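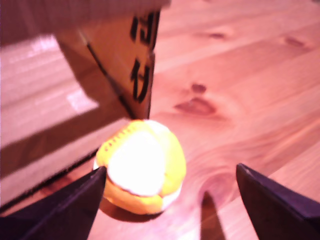
The gripper and the small yellow and white ball, at the Deltell stand.

Last updated: May

Our company is planning to buy its first robot cell, so I went to the open day in Kudthorpe with a notebook and a list of questions from our production manager. We pack small soft goods in Ikbridge, mostly toys and sewn items, and until now all picking is done by hand.

The doors opened at 9 and there was already a line for coffee. I went first to Deltell, where the test object was a stitched ball on a pine surface. For me this was more useful than the metal cubes at the other stands, as our products are also round and soft. The two fingers are large and wedge-shaped, with flat faces. I asked if narrower ones can be ordered. They can, but the delivery time is 18 weeks, and I have to put this in our plan.

Taner Yüksel, who answered my questions there, was open about the costs. He told me that the arm is often only 50 percent of the final bill. The rest goes to fingers, guarding, installation and training. We had put 35 percent for these things in our draft budget, so the draft must be changed before I show it to my director.

The light at the stand was strongly pink. I made a note to ask every supplier what lighting is included in the price - two of them had it as a separate line.

In the afternoon I visited Tolentino, who rent out complete cells by the month. The rent looks high, but maintenance is inside and you can return the cell after one season. They ask for 100 sample items before they give a fixed quote. I liked this, although it means work for our warehouse.

My plan now is to rent first, and to compare with the purchase price next spring. I still need a number for spare fingers from both firms.

Comments

Marit: Did they say anything about service visits? With our supplier the travel was charged separately.

Oskar_P: We also forgot the training in the first budget. Put it in early.

Author's reply: Marit, at Tolentino the visits are in the rent. For Deltell I will ask.

Contact | Copyright Ikbridge | Back to top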